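Plavton Shallow Parts Bins: a review, with digressions on trays

Rating: four out of five. The missing star went under the radiator with a screw.

I should say up front that I am a person who kept small components in jam jars well into adulthood. Jam jars are wonderful. You can see exactly what you want, at the bottom, beneath everything else, and the only way to get it is to pour the whole jar onto the table and lose half of it. I defended this system for years.

What ended it was a job lot of little motors with their leads already soldered on. A motor with a wire tail doesn't live in a jar. It lives in a jar with all the other motors, in a knot, and when you pull one out you get the family. I broke two leads in one evening and ordered the Plavton bins before bed.

They come as a set of four, $49 with shipping, and mine are yellow. There was an orange option, and a gray one for people with self-respect. They arrived nested so tightly that I had to sit on the floor and brace my feet. Plavton calls this "space-saving storage." It certainly saves space, in the sense that for the first ten minutes I owned one bin.

Once apart, they're good. The rims are thick and rounded, so you can pick up a full one in a hurry without a plastic edge printing itself on your fingers. The walls are low. I had this down as a flaw when I saw the product page, and I've changed my mind completely. With a deep bin you reach in blind and come out with whatever bites. With a shallow one you lay four motors down with room between them, and the wires can flop wherever they like without getting ideas about each other. Circuit boards do well in them too, provided you resist stacking.

The low walls do mean that you can't carry one up a flight of stairs while looking at your phone. Ask me about the radiator.

Now the color. Yellow is excellent for finding anything dark, such as black wire, and fine for red boards. It is less good under a strong lamp, where the glossy floor throws the light back at you. I'd have paid more for a matte finish. My colleague Sumeya Abdella, who owns the gray set, tells me hers don't glare at all, and has told me this more than once.

I set them out in pairs, two to the left and two to the right, and keep the middle of the table for whatever is being worked on. The middle needs its own dish, and Plavton doesn't sell one. I tried the Evetine silicone mat first. It grips so well that it also grips lint, crumbs and cat. Then I gave up and went with a stainless steel tray, the sort with a raised rim, and a sheet of plain white paper laid in the bottom. The paper does more for my eyesight than the lamp did, and when it gets grubby you throw it out and feel organized. 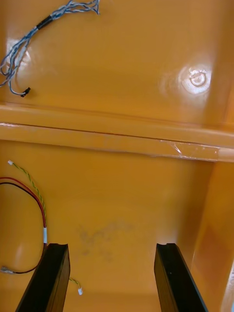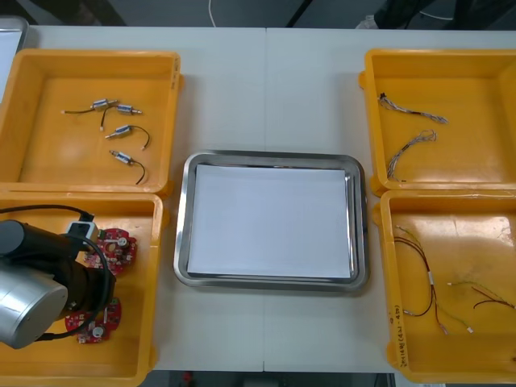
A word on the competition. The Mekonnen stackers are cheaper and lock together beautifully, which is great until you want the bottom one. The Movness drawer unit is handsome and has a label slot on every drawer. I owned it for a month and filled in two labels, one of which said "misc." If you are a labels person, buy the Movness and be happy. I need to see my stuff lying there, faintly accusing me.

Complaints, in no special order. The molded tabs along the rim seem to be meant for a lid, and no lid is included or, as far as I can find, offered. The price sticker on each base was put on with an adhesive intended for bridges. And the guarantee card promises replacement for cracking "until 2028," without saying what happens to the bins after that. I assume they turn into jam jars.

Would I buy them again? Yes, and I probably will, as I now have a whole shelf of jars looking nervous. I'd get the gray ones this time. Please don't tell Sumeya.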